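A worn pad is a fault and should be logged as one
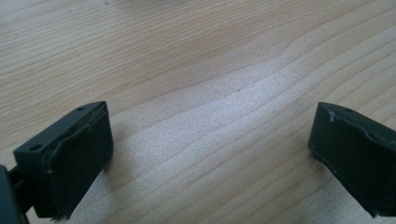

Open fingertips over the bench, with the pad on the left ragged along its lower edge.

In January a team I work with lost 753 demonstrations. The software ran, the files saved, and the timestamps lined up. The trouble was a strip of rubber on a hand-held gripper. It had worn down until the operators were changing how they picked things up, and the model we trained on their work learned those changes too.

The task was simple. An operator closes the gripper on a small part, lifts it, and sets it in a tray. We wanted 3,000 good runs from the Ternton bench before moving to the next part. Somewhere past the halfway point, people began to squeeze harder and go in deeper, so that the back of the pad took the load. Yuk-lan Siu noticed it first, because she was reviewing footage for another reason. She asked Dean Penrose why he was twisting his wrist on every lift. He said the part slid if he didn't.

The robot at the other end had fresh pads. It copied the deep grip and the twist, and it knocked parts over on the way in. We spent two weeks blaming the training code.

My view is that a worn pad should be treated the way we treat a dead sensor. Work stops, the fault gets a number, and every run since the last good check is set aside until someone has looked at it. Most groups don't do this. Pads are filed under supplies, along with tape and wipes, and whoever is holding the tool decides when they are finished. At Ternton that meant a pad was changed when it fell off.

Leanne Heywood, who runs the schedule, disagrees with me. She says operators adapt to tools in every trade and that a model ought to see some wear, since robots in the field will have worn pads too. I think she is half right. Wear in the data is fine if it is recorded. If it isn't, you can't tell a useful habit from a workaround – and neither can the model.

Her other objection is cost. A pad swap takes 55 seconds if the screws are clean. Checking the pads takes less than that. Against two lost weeks I don't find the argument hard.

The Gendcombe group already photographs both fingertips at the start of each shift and stores the pictures with the runs. Gualtiero Messina set that up after a similar failure, and it is the part I would copy first. We still haven't agreed on how much fraying is too much. I would set the limit low and argue about raising it later.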